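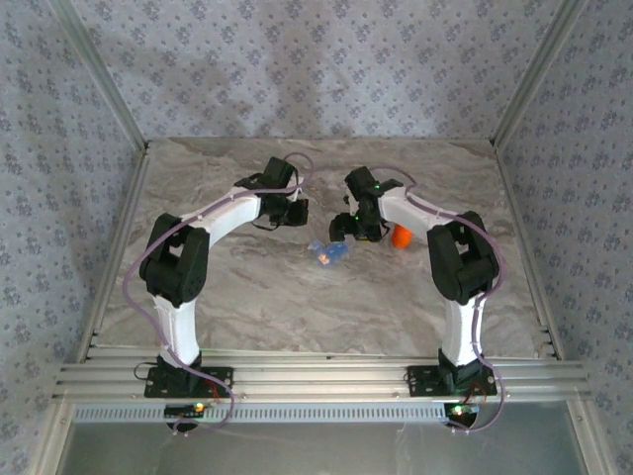
Wiven peel-and-stick wallpaper, small floral, two months on

I bought this expecting to hate it. Every removable wallpaper I've tried has either let go by January or taken the paint with it, and the Wiven roll cost me $82, a fair bit for what amounts to a big sticker.

The pattern is small dark blue flower clusters on a pale lavender-grey. On the website the background looked like plain grey, so order a sample if colour matters to you. I didn't, and I'm still not sure about it.

Wiven says one person can hang a panel alone. Maybe. I needed Debora on the bottom end, and we still lifted the first one twice. The repeat lines up well enough if you start from the top, but inside corners are a pain – cut the panel at the corner and overlap it slightly, whatever the leaflet says about folding it round.

The marble-look vinyl I got for the bench is a different story. It went down in one go with an old bank card. From across the room it passes for stone, and up close it doesn't.

Would I buy the wallpaper again? At $50 a roll, yes. At $82 I'd look harder at paint. I haven't tried peeling any off yet, so "removable" is still only the company's word for it.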